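Home Explore Notifications Messages Lists Profile More

ok so people keep asking what's changed at Pesham since the arms came in. going to do this as a thread on my break, sorry for typos

1/ we do refurbished kitchens and doors. Strip, check, rehang, ship. I've been on the Brorach line six years, before that I was packing

2/ April was when they told us. Meeting at the end of a shift, everyone stood by the lockers, slides nobody could read. "Some of the handling will move over." That was the whole of it really

3/ what moved over is the opening and closing. Every cupboard and door gets tested before it goes out and it used to be us doing it by hand. 722 pulls on a bad day. My wrist can tell you all about it

4/ now it gets tried in simulation first, then goes to the arm on the floor. The simulation bit is where I've ended up. Half my shift is a screen

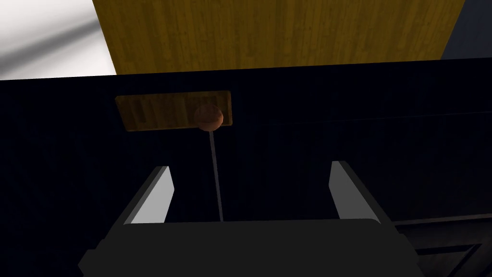
5/ Being the one at the screen is a funny job. They call it "reviewer", which came with a new badge and no extra money. You go through the attempts and say what you'd of done. Take a round knob on a dark cabinet front, fingers still wide open, nothing touching yet. I know from my own hands you come at a round one square on or you slide off it. The software people didn't know that. They'd never pulled one all day. So I type it in a box and someone reads it, or says they do

6/ that's the good part tbh. First time in years anyone's asked how I do a thing

7/ bad part - the targets. Song is the name of the system that sets the pace, don't ask me why. Used to be your team lead looked at the queue and looked at you and worked it out. Song doesn't look at you. It gave us 45 reviews an hour in the first week and wouldn't budge til the union rep got involved

8/ also it's quiet. We used to talk across the bench. Radio on, someone's birthday cake going round. Two of us on reviews now and we sit with our backs to each other because thats how the desks came

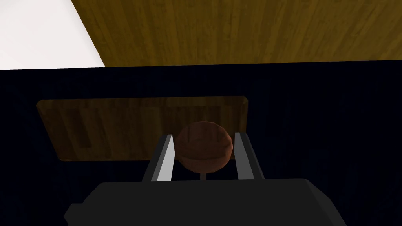 9/ we asked for the desks to be turned round and got a form to fill in. Filled it in. Still waiting. Meanwhile the lads on rehang have lost a bench to make room for the fencing, so they're carrying doors the long way past the canteen

10/ did anyone lose their job. Not on our line. But three left and weren't replaced, and the agency staff stopped getting the call. You can say that's not job losses if you like. I was agency once

11/ people think we hate the thing. Mostly we don't? My shoulder's better than it's been in ages. I sleep. What gets on my nerves is finding out stuff from a slide

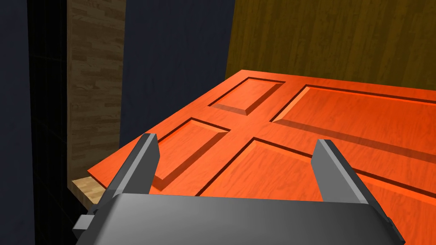 12/ Who decides when a job's ready to go from the simulation to the real floor?

The engineers from Hurnska sign it off, but since the summer a reviewer has to sign as well. We pushed for that one. It took two meetings and a very long email

13/ and I've used it. Held one back last month, didn't like how it was going at the handle. Got some looks. It went back, they changed it, I signed it the next week

14/ if it's coming to your place - ask early who gets to say stop. Get it written down. Ask about the agency people before they're gone. And ask what happens to the hours you save, we didn't and they went straight into the target

15/ locker 101 still has my old gloves in it. Keep meaning to clear it out

breaks over, will answer replies tonight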